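Forums > Small Business Tax > Home Office

plustisis_books
Sole trader, one room of 200 sq ft used only for work. Does the half bath count as office area? Vodell lets me enter it.

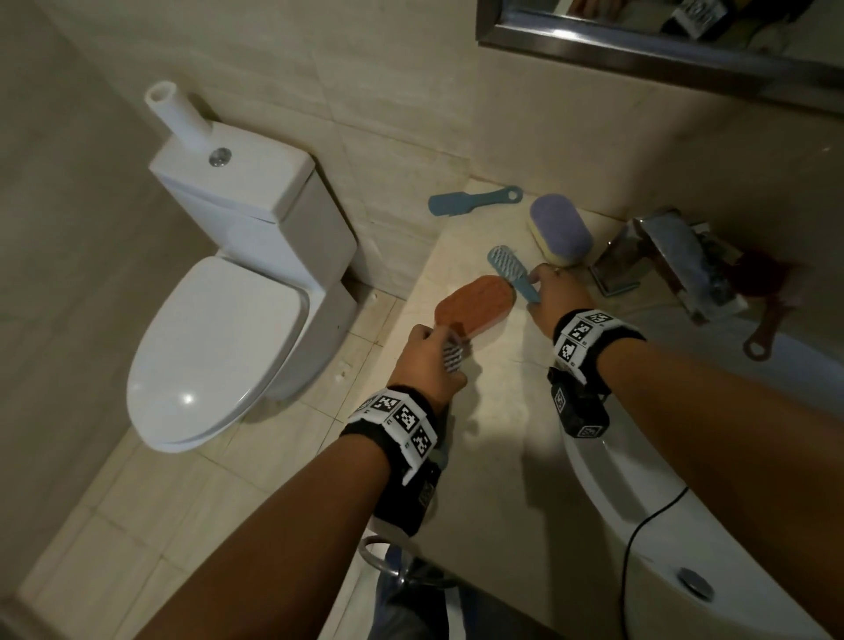

The half bath, toilet and stone countertop.

kong50
No. Shared with the household, so it fails exclusive use. Enter 200.

trusis_user
Disagree. If only clients use it, it can qualify.

kong50
Only if that is documented. OP hasn't said so.

Related threads
Vodell: mileage import
September estimated payment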